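Skollus fingers vs. stock parallel jaws – worth the money?
Forum > Hardware > Grippers and end effectors

dirk_644
Aug 22, 2021
Finally got a bench set up for the basket-to-basket test. One arm has parallel jaws. The Skollus rep claims their fingers handle mixed items "out of the box" and I don't believe a word of it. Plan is 8 runs per finger set, same items, same start basket, no retuning in between.
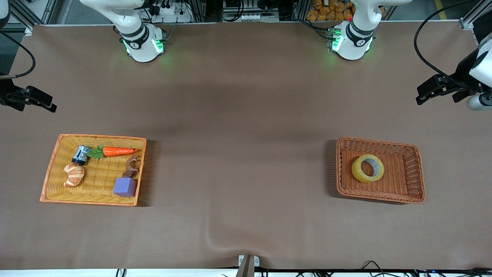
Bench before a run. Items in the orange basket, tape in the wicker one.

I expect the croissant and the foam cube to go fine with anything. My money is on the tape roll lying flat to embarrass both sets.

wristcable
8 runs tells you nothing. We did four at Skonendale in July, got a clear winner, then moved the basket a little and got the opposite winner.

dirk_644
Fair, but the vendor's video shows one run. I'll take 8 over that.

Thulani Botha
I'd worry about the rim before the fingers. A raised basket edge catches the jaw on a low approach, and then you're testing your path planner. Try the cube on the bare table first.

okoro_fan
Disagree with Thulani. Baskets are the whole job. If a finger only works on a flat table I don't want it. Also, is that cable loop going to snag at full reach?

dirk_644
No snags so far – I keep the wrist rotation small. Will run the bare table set too and post both.

wristcable
Post the failures as well. The Dirkstead comparison left theirs out.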